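Home | Local | Business | Schools | Archive

Wednesday
By Fatemeh Tabrizi

Octavio Huanca has run the Ketton tool library for long enough that people stop him in the grocery store to ask whether the tile saw is back. The library lends out 175 different tools from two rooms on Eberhard Street, and members pay 21 dollars a year.

"I wanted to borrow a post-hole digger," he said. "I needed it for one afternoon, and the store wanted me to buy one. I figured my neighbors had the same problem."

He opened with tools from his own garage and a box his brother-in-law dropped off. The first winter was slow. Then a storm in January took down fences all over the east side, and the waiting list for pry bars and hand saws filled a page.

"After that we had to get organized," he said. "Before, I knew where everything was and no one else did."

Small items such as clamps and sanding blocks now live in baskets, and a paper list for each basket hangs on the wall by the door.
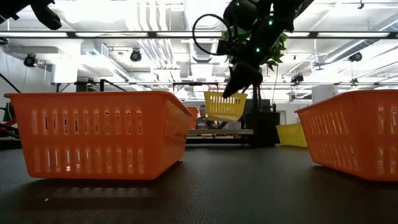 What gets borrowed

The pressure washer goes out most in spring, followed by the tillers. Ladders are steady all year. Huanca said he was surprised by the demand for a carpet stretcher, an item he almost turned down when it was offered.

Late returns are common. The library charges a dollar a day, and he usually waives it if someone calls.

"A job takes longer than you think," he said. "I know that. I just need to hear from you, so I can tell the next person."

Damage is harder. He once got a circular saw back with the cord cut through.

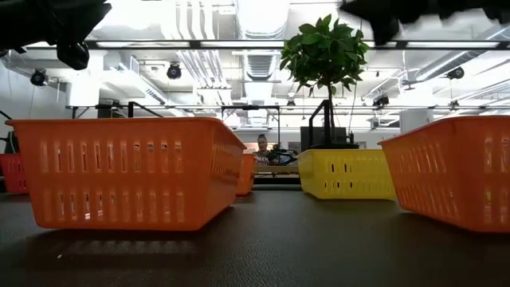 The member offered to pay for a new saw, but Huanca showed him how to replace the cord instead. The part cost less than lunch. He now holds a repair night once a month, and most of the people who come have never opened up a power tool before.

The rent is his main worry. The lease on the two rooms ends next year – the building has been sold – and he has looked at a space on Grerkard Road that is bigger but has no parking.

"People carry heavy things in and out of here," he said. "I can't ask them to walk a table saw three blocks."

He has until spring to decide.

Recent stories
Grerkard Road paving to start after school lets out
Ketton pool sets new morning hours
Seed swap moves to the high school gym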